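Does the 30 day "no spend" thing do anything for anybody?

wrenhollow
Posts: 212
My sister is on day 12 of one of these and will not shut up about it. No takeout, no online orders, nothing except groceries and gas.

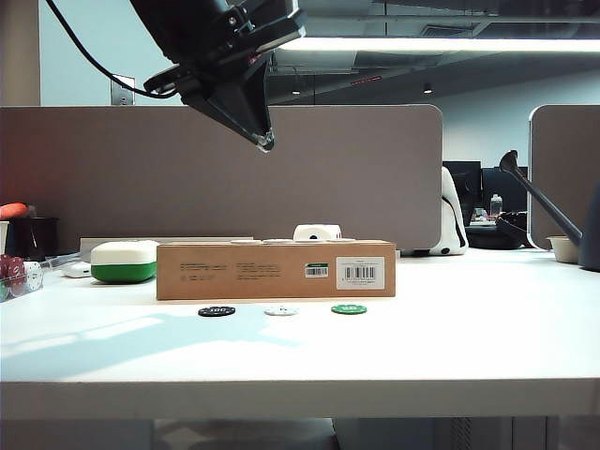
She says she's saved 48 dollars a week. I asked to see the bank statement and got a look. My guess is that everything she isn't buying in August gets bought in September. Has anyone here kept real numbers?

pattycake_mn
Did it twice. Loved it! You find out how much you buy out of boredom (candles, in my case, so many candles). I don't need a spreadsheet to know it worked.

Sepp_Z
I kept numbers for a year. Spending in the no spend month dropped 40 percent. Spending in the month after went up by nearly the same amount. Year total was $3,918 on non-essentials, a few dollars off the year before.
-- Žydrūnas Sepp

wrenhollow
Thank you, that's the sort of thing I was after. Pattycake, no offense, but "I know it worked" is what my sister says too.

pattycake_mn
None taken, but one guy's year isn't proof either. Maybe he just likes a splurge.

Sepp_Z
I bought a Uretti coffee grinder. It was on sale.

dockside_lou
Everybody pushing this stuff has an app to sell. I tried Wasside for the free month and it counted my rent as "impulse." Canceled on a Thursday and they still billed me the next week.

mo_tanner
Wasside was fine for me, you have to set the categories yourself. Lou, did you read the setup page?

dockside_lou
If I have to sort everything myself I can use the back of an envelope.

mo_tanner
Do you, though?

wrenhollow
Can we stay on the question. Sister update: she put a Statier lamp in her cart "for later." Day 13. I rest my case.

pattycake_mn
A cart isn't a purchase, leave the woman alone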